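Projektwerkstatt Kallon, Laborbuch Gruppe 2
15. November 2022
Eintrag: Gearóid Ó Briain
Aufgabe: Edelstahlschalen greifen, kippen, ablegen. Handgeführt, zwei Greifer.

Offen vom letzten Eintrag: Zeitversatz zwischen linkem und rechtem Gerät, Öffnungsweite unkalibriert, Objektliste unvollständig. Die ersten beiden Punkte sind erledigt, Objektliste siehe unten.

Zeitversatz. Beide Geräte vor Beginn einmal mit den Fingern gegeneinander getippt, Stoß in beiden Beschleunigungsspuren gesucht. Vor der Korrektur lag links 409 ms hinter rechts. Der Wert bleibt über die Sitzung stabil, deshalb reicht eine Korrektur am Anfang der Datei. Zum Schluss noch einmal getippt, Abweichung unterhalb einer Bildperiode. Das Skript sync_tap.py liegt im Gruppenordner, Schwellwert als Parameter, Voreinstellung ist für harte Arbeitsflächen gewählt.

Öffnungsweite. Encoder bei ganz geschlossenen Backen auf null gesetzt, bei ganz offenen 931 Schritte abgelesen. Dazwischen linear angenommen. Das stimmt in der Mitte gut und am geschlossenen Ende schlecht, die Beläge geben dort nach, und der Encoder läuft weiter, obwohl sich an der Weite nichts mehr ändert. Für dünne Ränder ist das genau der interessante Bereich. Vorschlag: unterhalb einer festen Schrittzahl die Weite als ungültig markieren und stattdessen ein Kontaktflag schreiben. Natália Cordeiro sieht sich das an.

Arbeitsplatz ist die Arbeitsplatte neben dem Gaskochfeld. Schalen und Teller verschiedener Größe verteilt, Greifer vor jedem Durchgang offen, Start erst nach Ansage. Das Kochfeld bleibt für alle Durchgänge aus und gehört nicht zur Ablagefläche. Wer dort ablegt, bricht ab und vergibt Code 4.

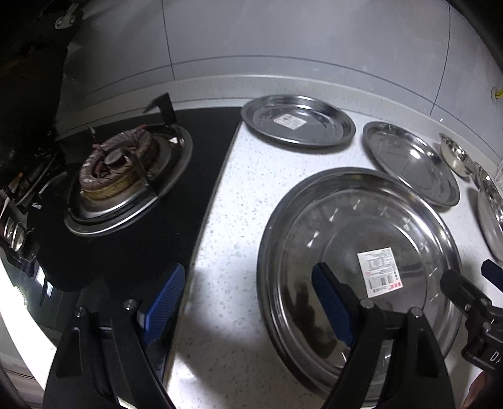 Ablauf pro Durchgang, Stand heute:

1. Ansage der Durchgangsnummer, Aufnahme läuft.
2. Eine Hand greift ein Teil am Rand, Anfahrt schräg von oben.
3. Anheben, kippen, bis die Innenseite zur Person zeigt oder von ihr weg (im Protokoll angeben).
4. Halten, langsam bis drei zählen.
5. Ablegen, Backen ganz öffnen, zurückziehen.
6. Ergebniscode eintragen.

Codes: 0 gelungen, 1 Rand verfehlt, 2 beim Heben gerutscht, 3 anderes Teil mitbewegt, 4 Abbruch. Bisher hatte jeder eigene Kürzel, die alten Einträge werden nicht umgeschrieben. Umrechnungstabelle steht auf der Innenseite des Umschlags.

Insgesamt 372 Durchgänge aufgezeichnet, alle mit Code. Die Verteilung trägt Wian Rampersad nach, ich habe die Zettel noch nicht abgeglichen. Eindruck während der Sitzung, ohne Auswertung: Code 2 kommt vor allem bei den großen Schalen vor, wenn zu nah am Boden der Schale angesetzt wird. Bei flachen Tellern dominiert Code 1. Der flache Rand liegt knapp über der Platte, die untere Backe kommt schlecht darunter. Abhilfe bisher: Teller erst an die Kante eines anderen Teils schieben, dann greifen. Das ist als Strategie erlaubt, muss aber als »S« vermerkt werden, sonst vermischen wir zwei verschiedene Aufgaben.

Reflexe. Polierter Stahl unter Deckenlicht ist für die Lageschätzung der ungünstigste Fall, den wir bisher hatten. Glanzlichter wandern mit der Kamera, der Merkmalsfinder hält sie für feste Punkte. Die Fugen der Wandfliesen liefern brauchbare Linien, solange die Wand im Bild ist. Geht die Kamera dicht an die Schale, bleibt wenig übrig. Die Sprenkel der Arbeitsplatte helfen etwas, sind aber klein und bei schneller Bewegung verwischt. Belichtungszeit wurde testweise halbiert, Bildrauschen danach noch erträglich. Zwei Dateien mit dieser Einstellung, Zusatz »kurz« im Namen.

Ebenfalls probiert: Maske über alles, was im Bild gesättigt ist, plus ein paar Pixel Rand. Die Spur springt damit seltener, reißt dafür öfter ganz ab. Für die Auswertung ist mir ein Abriss lieber als ein Sprung, den man erst beim Abspielen findet. Natália Azevedo ist anderer Meinung und will die Lücken mit den Trägheitsdaten füllen. Vergleich auf denselben Dateien steht aus.

Etiketten. Auf einzelnen Teilen kleben innen noch Aufkleber. Für die Lageschätzung sind sie angenehm, für ein Modell, das später saubere Schalen erkennen soll, vermutlich nicht. Bleiben vorerst dran, in der Objektliste Spalte »Etikett« ergänzt. Vor der nächsten Aufnahmerunde entscheiden wir das einheitlich.

Zweihandbetrieb. Eine Hand hält, die zweite kommt nach und nähert sich dem gehaltenen Teil. Übergabe nur bei ruhiger erster Hand. Das weiße Kabel muss am Handgelenk Spiel haben, sonst zieht es beim Drehen am Griff und verfälscht die Haltung.

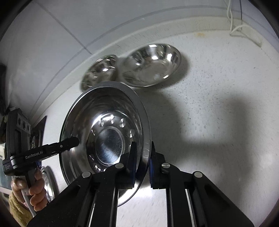
Wojciech Borkowska hält dagegen, dass die Haltephase mit Zählen bis drei zu ungenau sei. Wer schnell zählt, liefere halb so viele Bilder wie jemand, der langsam zählt, und beim Zuschneiden falle das niemandem auf. Sein Vorschlag: Tonsignal nach 3.000 ms, ausgelöst, sobald der Encoder stillsteht. Der Lautsprecher dürfe dabei nicht auf der Arbeitsplatte stehen, sonst sei die Vibration in den Beschleunigungsdaten.

Angenommen. Ich baue das Signal ein, Auslösung über die Encoderwerte des haltenden Greifers. Die heutigen Durchgänge bleiben gültig, die Haltephase wird beim Zuschneiden auf die kürzeste vorkommende Dauer begrenzt.

Befestigung. Beim rechten Greifer die Schrauben der Führung nachgezogen, eine hatte leichtes Spiel. Danach Nullpunkt neu gesetzt und den Wert bei voller Öffnung kontrolliert, unverändert. Die Beläge sind in Ordnung, Wechsel frühestens im Mai. Vor dem Verstauen mit trockenem Tuch abwischen, kein Reiniger.

Dateien: Rohdaten auf Platte Bidine, Ordner schalen_02. Kopie läuft noch, bitte die Platte bis dahin nicht abziehen.

Offen:
Kontaktflag unterhalb der Gültigkeitsgrenze (Cordeiro)
Verteilung der Codes eintragen (Rampersad)
Vergleich Maske gegen Trägheitsdaten (Azevedo)
Tonsignal (Ó Briain)
Objektliste: Randhöhe und Durchmesser fehlen bei den tiefen Schalen, Messschieber liegt im Schrank bei den Netzteilen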